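Sequencing a Photo Book: From Work Prints to a Fixed Order
Posted Sunday, November 18, 2018, by Regula Lanz

The method below assumes a finished body of work and a long edit already made. For my book on Flastidstead the starting point was 2,478 scanned negatives. Cutting these to a long edit is a separate job and is covered in the previous tutorial.

Step 1. Make work prints

Print every picture in the long edit at postcard size on cheap matte paper. Keep one size for all of them, verticals included. Write the negative number on the back in soft pencil. Do not write a sequence number yet.

Step 2. Find the anchors

Lay all prints on the floor in no order. Pull out the opening picture, the closing picture and 3 others that must be in the book. These 5 anchors are fixed for now. Place them in a line with wide gaps between them. 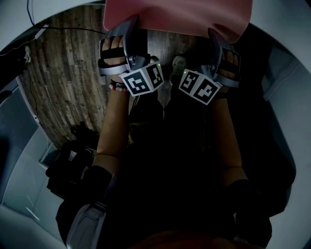
Step 3. Fill the gaps

Work on one gap at a time, left to right. Test each print against the one before it and look for a link in color, line or direction of gaze. Avoid a link of subject alone – two parked cars in a row read as a catalog. If a print fits nowhere after three tries, put it in the reject pile.

Step 4. Set the blanks

Mark each blank page with a plain card of the same size. A blank on the left slows the reader and gives weight to the picture on the right. In the Ornlow edition the blanks take up almost a quarter of the pages, more than most books need.

Step 5. Fold a dummy

Number the prints on the back, then tape them into a folded dummy at the final page size. Turn the pages at normal speed. Mark any spread where the gutter cuts through a face or a strong vertical. Danzer binding opens flatter than a glued spine, so check which one your printer will use before moving pictures for this reason.

Step 6. Leave it and repeat

Put the dummy away for a week. Go through it again, make changes on a second dummy and keep the first. Hullo went through four. Send files to the printer only when two dummies in a row have the same order.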